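Korcombe workshop pair teach two-armed machine to fold the washing

A shared workshop in Korcombe has a new machine on its floor this March, and it is being taught to fold clothes.

The two-armed robot has been put together by Clementina Simões and Eleni Babić, both members of the Kindell Workshop on Osman Lane. They started on it last summer and have worked on it mostly in the evenings, after the woodturning group has packed up.

Ms Simões, a former sewing machine mechanic, looks after the arms and the grippers. Ms Babić writes the software. The pair met at one of the workshop's repair nights, when Ms Babić brought in a dead tumble dryer and ended up staying until closing time.

"We were talking about why you can buy a machine to wash your clothes and a machine to dry them, and then you stand there for an hour doing the rest by hand," said Ms Babić. "Clementina said cloth was the hard part. I said I'd like to see how hard."

The arms were bought second-hand from a training centre in Triltonlow that was clearing its store room. One worked when it arrived. The other had a seized wrist joint and took Ms Simões six weeks to put right, including a fortnight waiting for a bearing that was sent to the wrong address.

Both arms hang over a white table and reach down to it from above. An earlier version had them bolted to the bench on either side, but the elbows kept knocking into each other when the grippers met in the middle. Moving them overhead meant a new stand and a good deal of rewiring.

The fingers on the grippers have changed more often than anything else. The first set were straight and could pick up a tea towel but would not let go of it cleanly. The present ones are white, angular and open out in a V. Ms Simões said they could slide under an edge of cloth without pushing it along the table, and that a fresh pair could be fitted in a few minutes if one snapped.

Work at the moment is on tops and shirts. Towels came first and are now treated as a warm-up. The robot had folded 277 of them by the end of last month, according to the logbook kept beside the machine, although the early entries include several marked "sort of".

Tops are slower going. A towel has four corners and no front or back, while a top has sleeves, and the sleeves seldom lie where the software expects them. Dark clothes add to the trouble, as the creases are harder for the machine to pick out. The pair have been using black ones on purpose.

"If it can do a black jersey it can do a white one," said Ms Simões. "The other way round, we found, is no use at all."

The method they have settled on is to take hold of the garment at both ends, keep it taut, and bring it down on the table in a long strip before the final fold. One arm holds while the other lets go and takes a new grip. A full fold takes more than two minutes on a good run. Ms Babić said speed could wait.

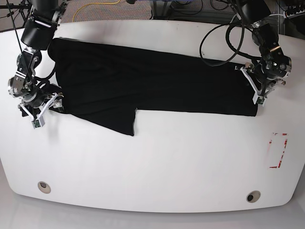 The two arms at either end of a black garment on the folding table at the Kindell Workshop.

The remaining difficulty is the sleeve. When a sleeve drops below the rest of the garment, the software has to decide whether to fold round it or go back and tuck it in. For now it goes back, and sometimes pulls the other end out of line in doing so. Ms Babić is rewriting that part and hopes to have it running before the workshop's open afternoon.

The build has cost the two members £99 each in workshop fees on top of the parts, which they have paid for themselves. They have not added up the parts and said they did not plan to. The workshop has lent them the floor space until the summer, when the corner is due to go back to the bicycle repair group.

Other members have been asked to bring in old clothes for practice. Plain jumpers, T-shirts and school tops are wanted most. Anything with a hood is being put aside for later, and the pair would rather not have buttons yet. Clothes should be clean and can be left in the crate by the front desk.

The machine will be running at the open afternoon, which starts at 2pm. Entry is free. Visitors will be able to hand over a tea towel and have it folded, and Ms Simões will have a spare gripper on the bench for anyone who wants to see how the fingers are fixed on. Children are welcome but will be asked to stay behind the rope while the arms are moving.

The pair intend to put their drawings and software online once the sleeve problem is sorted out. They have had messages from two other workshops asking for the gripper design, and have sent both of them the current version with a note that it is likely to change again.

There are no plans to sell the machine. Asked whether she would have it at home, Ms Babić said it would not go through her front door.

The Kindell Workshop is open to members every evening and to visitors by arrangement. Parking on Osman Lane is limited and the entrance is at the rear of the building.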